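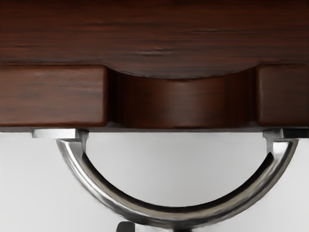 Dana Purkent

Shop Notes | Wood & Finishing

Print this item
E-mail this item

I have been on an oil kick all winter, and I'm going to use my space this month to try and pull a few of you in with me. If you've been putting polyurethane on everything since you were in high school, the way I had, please give an oil finish one good try before spring. It is such a pleasant way to spend an evening!

What got me going was a walnut board from Bollow. I'd had it leaning behind the furnace for so long that I'd stopped seeing it. It was gray and dusty and had a coffee ring on one end, and I only pulled it out to get at something else. I took a hand plane to one corner, wiped on a little oil from the bottom of an old can, and stood there grinning at it like a kid. All that color was just sitting in there. There were purples in it, and a streak of something close to orange, and the curl near the knot moved when I tipped it toward the window.

So here's what I've learned so far, for what it's worth (and those of you who have been doing this for decades should feel free to write in and set me straight).

Sanding matters more than the oil does. I start at 80 grit if the plane left tracks, then work my way up without skipping. I used to jump straight from the coarse paper to the fine stuff and wonder why there were scratches showing once the finish went on. Oil will show you every single one. Wipe the board down with a damp rag before your last sanding, let it dry, and then knock off the fuzz that comes up. It takes an extra hour or so and you will be so glad you did it.

Then the first coat. Put on plenty! I flood it, spread it with a scrap of T-shirt, and keep moving the wet spots over to the dry spots. End grain drinks like crazy, so go back to it a couple of times. I leave it for 25 minutes by the kitchen timer and then wipe off everything that will come off. If you leave a puddle it goes gummy, and gummy oil is a real pain to fix. I have a small shelf in the laundry room that is still tacky from my first attempt, and I've decided it can just be that way.

After that it's thin coats, one a day, rubbed in well. The Walczak oil I've been using wants a full day between coats, and in a cold basement I give it two. Three coats is enough for a picture ledge or a box. For a tabletop I'd go five or six. The sheen builds up slowly, and it's a soft one, so that you catch it when you walk past with the light behind it.

A word on color, which came up at our last get-together. Oil darkens wood. It darkens cherry a lot, and cherry then keeps going on its own for months. If you want maple to stay pale, this may not be the finish for you. Always test on an offcut from the same board, and test the back side too if you can. I've started keeping my offcuts on a string with the name of the oil written on the back in pencil, and I now have 14 of them hanging by the door. They're prettier than most of what I've built.

Please be careful with the rags. Oily rags wadded up in a bin can heat up and catch fire without any help from you. I lay mine out flat on the gravel outside, one layer, until they've gone stiff, and only then do they go in the trash. Please do this even if you're tired and it's late and it's raining.

For anyone who wants to try before buying, I've split a can into small jars and will have them at the Urno Road shop at our July meeting, along with a stack of walnut and cherry scraps. Come at 6:30 if you'd like to sand first, or at 7 if you'd like to skip straight to the fun part. Bring an old T-shirt. Gloves are in the drawer under the drill press, and there's a box of mixed sandpaper beside them that needs using up.

Next month I want to get into wax over oil, which I've only tried on one bowl so far. I love that bowl. If you have a favorite paste wax, bring the tin along and let me have a sniff.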